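Robot Learning Short Course, week 9
Notes by Sinéad Brennan
What the wrist camera gives you, and what it doesn't

Right, so last week we finished on behaviour cloning and I promised we'd get on to where you put the camera. It sounds like a dull question. I thought so too, and then I spent most of October finding out how wrong I was, so you get a whole lecture on it.

Quick recap for anyone who missed it. We have a set of demonstrations, each one a string of camera views paired with what the person driving the arm did next. We train a policy to copy that pairing. The policy only ever knows what the camera tells it, plus the joint readings if we choose to pass them in. If two situations look the same to the camera but need different actions, the policy will average them, and the average of "go left" and "go right" is usually "drive into the thing in the middle".

A camera out in the room sees everything from one spot, which is lovely until the arm leans across and blocks the view at the moment of contact. A wrist camera travels with the hand, so the fingers stay put in the view and it's the world that moves. That makes the last few centimetres of a reach much easier to learn (most of the time!).

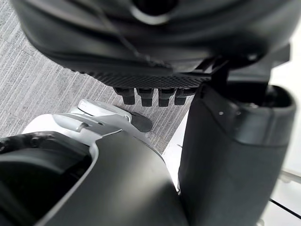

Self-occlusion is the price you pay, and people badly underrate it. We all draw the wrist view on the whiteboard as two neat fingertips with an object between them and acres of clear table. Real views are greedier than that. Look how much goes on the robot's own parts: the dark gripper right across the top, the arm segment taking up much of the right half, the black and pale housing filling the lower left. What remains is some striped grey carpet and a patch of bright white. Now imagine you're the policy and somebody asks you where the cup is. You've got carpet to go on, and carpet looks much the same wherever you are.

So, what do we do about it? The method I want you to know is the body mask. You know the joint angles and you have a model of the arm, so you can work out which pixels belong to the robot and blank them before they reach the network. Hanrahan is the baseline in your reading, with no mask at all. Cliltari is the same network with the mask added. Both were trained on the same 3000 demonstrations from the Pinmont set.

On the ordinary test the two come out at 74 per cent for Hanrahan and 75 for Cliltari. Please don't write "masking helps" in your coursework on the strength of that. One point is well inside the spread between seeds, and I've marked enough reports to be grumpy about it.

The gap I'd like you to look for is on the Clerkley split, where the start pose is changed so the arm folds back on itself. My hunch is that an unmasked policy learns to read its own elbow – a certain dark shape in a certain corner means "close the hand now" – and that falls apart once the shape turns up somewhere new. Have a go at testing it. Shift the start pose a little at a time and plot success against how much of the view is robot.

Two warnings before you start. A mask can't bring back what was hidden, so a blocked object is still blocked. And check your calibration first, as a mask that's slightly out leaves a thin rim of robot showing, and the network will happily learn from the rim.

For next time, read the Cliltari appendix on mask errors and bring one plot, however scruffy.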